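梳子与方形收纳杯的清洁与归位

适用范围：塑料镂空梳、普通塑料柄梳、敞口方杯。不适用于木柄梳、猪鬃气垫梳和带电加热的直发梳，这三类另见“木器与毛刷”一页。

一、工作面准备

梳子和杯子的清理放在桌面上做，不要放在洗手台边。洗手台边沿窄，杯子容易碰落，掉下来的碎发也会直接进下水口。

1. 桌面铺一块浅色板或浅色垫。深色头发在浅灰、浅蓝底上容易看见，清完可以一次收走。花色台布不合适。
2. 垫板不必铺满整张桌子，一端露出原桌面没有关系，但板边要压平，翘起的板边会挂住毛巾。
3. 台面上只放当次要处理的物件。梳子平放，齿面朝下或朝上均可；杯子直立，开口朝上，放在梳头一侧，清出的碎屑不要往杯子方向扫。
4. 光线从侧面来比从头顶来好，侧光下齿根处的灰圈更明显。

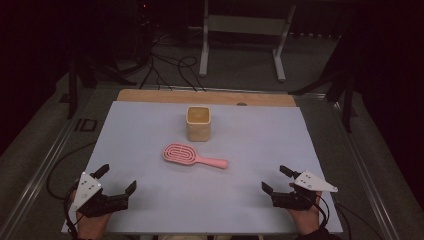

图一：浅色垫板上的粉色梳子与方形小杯。

二、镂空梳的干清理

镂空梳的梳头由弯曲的肋条组成，肋条之间是通的。通风快，干得也快，缺点是灰絮会缠在肋条的转弯处，正面看不见，要翻到背面检查。

步骤：

1. 先去长发。用一根粗牙签或钝头挑针，从柄端往梳头顶端方向挑，每次只挑一排。反方向挑，头发会越缠越紧。
2. 再去灰絮。用旧牙刷干刷肋条两侧，沿弧线走，不要横着刷。
3. 用镊子夹出剩余的短发。镊子尖不要伸进齿根，齿根受力后容易歪。
4. 把梳子在垫板上轻磕两下，磕柄，不磕梳头。

干清理每周一次即可。用发油或免洗护发素的人，改为每四天一次，油膜粘灰很快。

Kanokwan Wiriya来信问能否用剪刀把缠发剪断再拉出。可以，但只能用圆头小剪刀，并且沿齿的方向剪。横着剪会伤到齿尖，齿尖起毛刺后刮头皮，只能换新。

三、水洗

每月一次，干清理之后进行。

1. 盆中放温水，水温以手感不烫为准，加几滴普通洗发水。不要用洗洁精原液，也不要用含氯漂白剂，浅色和粉色塑料遇漂白剂容易发黄。
2. 浸泡20分钟。镂空梳整体浸入；柄与头之间有接缝的梳子，只浸梳头，柄留在水面以上。
3. 用牙刷刷齿根，清水冲净。
4. 甩水，齿面朝下放在毛巾上晾干。圆柱形柄的梳子会滚，柄下垫一个毛巾卷。不要靠近暖气，不要用吹风机热风。

梳子没有完全干透之前不得放进杯中。杯底不通风，积水后会起一圈滑腻的水垢，梳柄末端也会沾上异味。

四、杯子的选择

梳子竖放时，重心偏高。杯子是否稳，看以下几项。

底面：方底比圆底稳，靠墙放时也不会留下死角。圆角方杯比直角方杯好擦，直角处的灰要用棉签。

高度：杯深不小于梳子全长的三分之一。低于这个比例时，梳子会向外倒，把杯子一起带倒。手柄短、梳头大的梳子，宜用更深的杯子，或者直接平放。 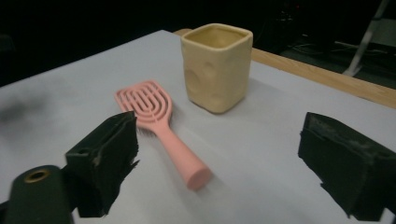
杯口：厚口的杯子耐磕，薄口容易崩。梳柄末端如果是平的圆面，先量末端直径，再量杯口内侧，两边合计要留出两厘米以上的余量，否则取梳子时杯子会跟着起来。

内壁：颜色浅的内壁便于看出水垢和碎发。内壁若有纹理，清洗时用瓶刷，不用海绵，海绵擦不到凹处。

本页读者Wiroj Bunnag用的是Bruro方杯，梳子选Maltis的中号镂空款。他的做法是在杯底垫一张剪成方形的厨房纸，每周更换。这个办法可行，纸要剪得比杯底略小，否则四角会翘起来积灰。Sisen的细高杯口径偏小，只适合放尖尾梳和眉刷。

五、杯子的清洗

1. 倒扣轻敲，把干的碎屑倒出。
2. 温水加少量小苏打，没过杯底即可，静置后用瓶刷转刷四个角。
3. 杯口外沿用软布擦。表面是哑光釉或哑光涂层的，不要用钢丝球和去污粉，擦亮的地方再也恢复不了哑光。
4. 有编织纹或布纹表面的容器，先确认材质。可水洗的按上面的方法处理；不可水洗的，用拧干的布顺着纹路擦，再用干布吸一遍。
5. 倒扣晾干，杯口一侧垫筷子，留出进气的缝。

水垢较重时改用白醋，按一份醋四份水兑开，静置后冲净。小苏打和白醋分开用，混在一起互相中和，两样都失效。

六、归位

1. 一杯最多放四件。多于四件时齿与齿互相勾住，抽一把带出两把。
2. 镂空梳柄朝下，梳头朝上。齿面朝同一个方向。
3. 湿发用的和干发用的分两个杯子放。
4. 杯子离桌边至少一掌宽，不要放在垫板接缝上。接缝两侧高低不平，杯子会晃。
5. 每天要用的放在惯用手一侧，其余进抽屉。抽屉里平放，齿面朝上，不叠放。

七、收工时的台面

清理完的垫板先用粘毛滚筒走一遍，再用湿布擦。顺序不能反，湿布先下去，碎发会贴在板上，只能一根一根捏。滚筒从远端往身前拉，走直线，每道压住上一道的边。

垫板与木桌面交界处是最容易漏的地方。碎发和粉尘会推到板边下面，每次把板掀起一侧，用干布擦一次木面。木面不要用湿布反复擦，有水渍时立刻擦干。板面上有擦不掉的暗斑，先用橡皮试，不行再用酒精棉片在角落试一小块，确认不掉色后再处理。

八、更换标准

出现下列任一情况即更换，不再修补：

齿尖起毛刺，用指腹横划有刮手感；
相邻的齿缺失达到两根；
肋条开裂，弯折时发白；
柄身发粘，水洗后仍不消失。

杯子有崩口的，停止放梳子，可以改放发夹一类的小件。杯底有细裂纹的直接丢弃，渗水会在木桌面上留下圆形或方形的白印。

白印的处理方法见“桌面水印”一页，编号3080。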